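Gradlow Starts Taking Back Old Countertops in Golinthorpe This March

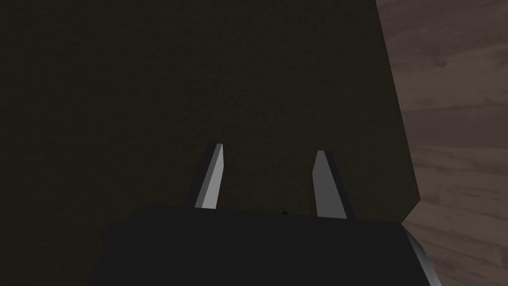

Page last updated: February, 4:15 p.m.

GOLINTHORPE — I've been selling countertops out of the same shop for a long time now, and the question I get more than any other is what happens to the old one. Up to now my answer has been a shrug and a dumpster. Starting in March, Gradlow will take your old countertop back, clean it up, and sell it on to somebody who wants it!

We're calling the program Ernari, after the street our first shop was on, and it's open to anyone in Golinthorpe or Castaño, whether you bought from us or not. You book a pickup, we bring two people and a van, and you pay a flat $80. If you're buying a new top from us at the same time, the pickup is free.

We ran a small trial over the winter and took in 84 tops. Of those, 71 were good enough to go back out, mostly as workbenches, laundry room counters and one very long potting table (I'm a little jealous of that one). The rest had water damage along the sink cutout, and we trimmed what we could into shelves and cutting blanks.

I get asked about dark colors a lot, so a word on those. They sell fast. People worry that a dark matte top will look tired secondhand, but a light going-over with a soft pad does wonders, and most buyers want something that already feels lived with. Glossy tops are harder — scratches show, and we price them lower.

A few things we can't take: tile set in mortar, anything with a sink glued in place, and pieces shorter than 5 feet. Please empty the cabinets underneath before we come. Please also shut off the water, because we aren't plumbers and you don't want us pretending to be.

Reclaimed tops will be out on the floor at the Castaño shop from 9 a.m. on opening day, and you can bring your measurements and we'll cut to size while you wait. There's coffee. Parking is behind the building, and the loading door is the green one.

To book a pickup or ask about a piece, call the Golinthorpe shop or stop by the front counter. Press visits are welcome any morning before 11 a.m.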